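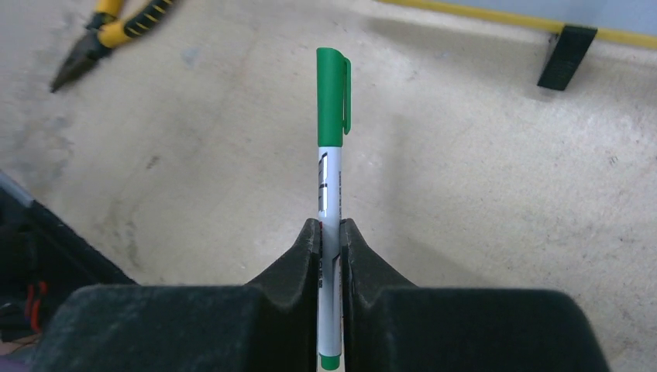

### 3.2 Marking tools and their place of rest

The survey covered seven small repair workshops in the Lumalham and Irby districts over a period of six months. Each entry in the log recorded one hand tool or writing tool found away from its assigned storage, together with the surface on which it lay and the task in progress at the time. The final log held 472 entries. Entries made during the monthly cleaning were left out of the counts and are treated separately in Section 3.4.

Marker pens were considered as a class of their own. In earlier work on workshop order (Saavedra and Ogunleye, the Lucero report) they were grouped with pencils, chalk and scribes under "layout supplies." This grouping proved hard to apply. A scribe was usually returned to the drawer from which it came, while a marker moved with the worker from bench to floor and often between rooms. Markers were also shared more freely than any other item in the log, and workers seldom agreed on which bench a given pen belonged to.

Storage practice varied by site. Three of the workshops kept markers in a cup or tray at the main bench. The others had no fixed place for them, and pens were carried in pockets or set down near the work. At the Orkemer site, which had no fixed place, markers were most often logged on the floor beside the item under repair, commonly within reach of pliers or a screwdriver in use for the same task.

The type of marker shown in Figure 3 has a white barrel, a green cap with a pocket clip, and a small green plug at the opposite end. The concrete behind it is pale gray and carries darker smudges and stains, and a pair of pliers with yellow and black grips rests on it. Slim items of this kind raised a question of method. On a stained floor, a dark tool could be missed by an observer standing at the door, whereas a pale barrel was easier to pick out. Observers were therefore asked to walk the full length of each room before closing an entry, and to record the condition of the floor as clean, marked or heavily marked.

Cap position was logged wherever it could be seen without handling the pen. A capped marker on the floor was coded as "set down," and an uncapped marker as "in use," even when no worker was close by. Ogunleye reviewed the coding at the end of each month and returned unclear entries to the observer. Most of these concerned pens lying partly under sheet stock or rags, where the cap end was hidden. They were coded as "position unknown" and remain in the totals for floor items, but they are not used in the comparison of storage practices in Section 4.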